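Notebook, Cillen gauging work
April, started 6:40 a.m.

Back up at the Paracha bridge section this morning with Shoaib, and the river has come up a good hand's width on the staff since our last visit. Very happy with that! We have plenty of low-water points on the rating curve and hardly anything in the upper middle, so a slow snowmelt rise is just what we wanted. Color is a pale milky green, some twigs moving, no big wood.

Did the wading section first at the gravel bar, as far out as I felt good about, then moved to the bridge for the deep part. Shoaib ran the reel and I wrote. Verticals at even spacing, closer together near the left bank where the bed drops off. He thinks the drop-off has shifted toward the bank over the winter and I'm starting to agree with him. The old cross section has a neat little shelf there and we couldn't find it with the rod at all.

Width at the waterline came out at 40 m. Deepest vertical 2 m and a bit (the bit is in the field sheet, my handwriting in the wet is not great). Basin area above this section is 306 sq km, going by Sidra's redrawn divide, which takes in the side valley north of Gultulport that the old map gives to the next river over. I walked up there last fall and she is right, the little stream plainly comes down our way. Please use her figure from now on, and cross out the old one if you find it in the front of the binder.

Had tea on the downstream side and watched the confluence for a while. The Gultulport brook comes in brown against the green and the two run next to each other a long way before they mix, well past the second bend. I could look at that all day. It does make me want to move the conductivity point farther down, because where we dip now we may be sampling mostly brook water.

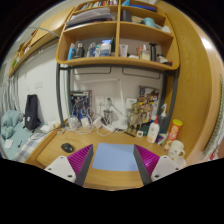
DESK WORK, AFTERNOON

Typed up the verticals and ran the discharge by mid-section. The new point sits slightly to the right of the curve, so more water at the same stage than we would have guessed. That fits with a scoured bed on the left. One point is one point, though, and I want another two visits before anybody touches the curve.

Conductivity by the bridge, center of channel: 63. Lower than I expected, and lovely if it holds, since meltwater ought to be thinning everything out. I checked the meter against the standard twice and it read fine both times. Still to do: the same reading in the brook itself, and one below the second bend.

Sidra sent over her long profile of the whole river, all the way from the spring bogs to the mouth at Camideo. It's beautiful work. You can pick out the steep reach under the old terrace and then the long flat stretch where it wanders about on the plain, and there is a small step in the middle that none of us had on paper. Could be bedrock, could be an old mill weir buried in gravel. I'd bet on the weir, Shoaib says bedrock. Loser carries the reel.

Next time: longer tag line, spare pencil, fresh grease for the reel, and level in the staff from the benchmark on the right abutment. Shoaib to ask at Camideo if they have the old stage books.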